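Bench rules, and whether they earn their place
Gallery from the Vekomwood shared robot bench, February

When Vekomwood took on the Helach bench code we were handed 17 rules on a laminated sheet and told to follow every one for a trial period. I was against it then and I am only partly won over now. Most of the sheet reads as if it was written by someone who has never had to clear a bench at half past four. Still, a few of the rules are sound, and it seemed fair to go through them with the work in view. 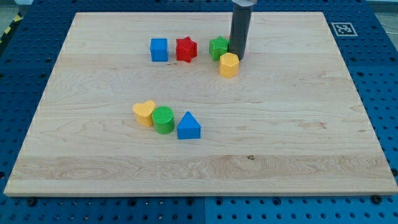 Rule 5 is the one we argue over most. It says that nothing may be within a hand's width of the tool when a run begins, unless it is the thing to be picked up. Fine on paper. But the people at Tisham, who use the same code, read it as applying to the start position only, and we read it as applying all the way through, and the sheet doesn't settle it. With the gripper down next to the green star and the yellow hexagon just in front, which of them is "the thing to be picked up"? An inspector could mark that either way. I have asked for the wording to be changed and was sent the same wording in a larger typeface.

Pieces and layout
The code wants a layout "representative of normal use". I'd like to know whose. A few pieces close together and plenty of bare wood makes for an easy day, and a pass on an easy day gets written up as a pass, full stop. Ha, the smaller of our two arms, has a very good record on easy days.

Markers
Printed markers must lie flat and stay uncovered. No complaints. It is the only rule on the sheet that can be checked by looking, and it takes no time at all.

Striping
Yellow-and-black striping means keep your hands out. I agree with it, but tape has never stopped anyone reaching over for a dropped block. The stop button does that job, and the code gives the button 2 lines and the tape most of a page.

Logging
We are meant to log 50 runs before any change of speed. Why 50? I asked Helach and was told it was "an established figure". Established by whom was not in the reply.

The sheet is up for review again before the summer. Comments can be left in the folder by the bench door, in pen please, as the pencil ones keep getting smudged.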